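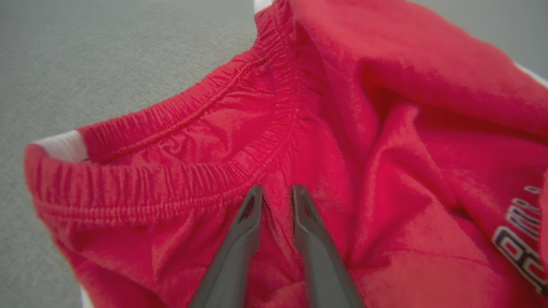
Fermín Olivares doesn't believe in folding anything with elastic in it. A waistband never lies flat, he told me, so whatever you build on top of it is going to lean, and by the next morning the drawer looks the way it did before you started.

Liv Berge has heard this before. She runs the two-hour folding class at the Moen community centre, 50 dollars a head, and I had gone along expecting to be sold something.

"He's right about the elastic," she said. "Red trackies, pyjama shorts, anything gathered at the waist. You fold the legs in first and leave the band till last."

Does it save any time? I asked. She reckoned it did, over a year. I asked how much and she couldn't say.

"You'd find things quicker," she offered.

I find things now, in a heap, and told her so. She didn't argue. She did concede that most people who take the class go back to the heap by August, and that her own kids' drawers are "a disgrace, don't put that in".

What about colour, then? Her handout says to keep reds away from whites even once they're clean, which struck me as superstition.

"Probably is," Berge said. "My mum did it. I'd still wash a new red pair on its own, but."

Olivares hasn't signed up for the next one.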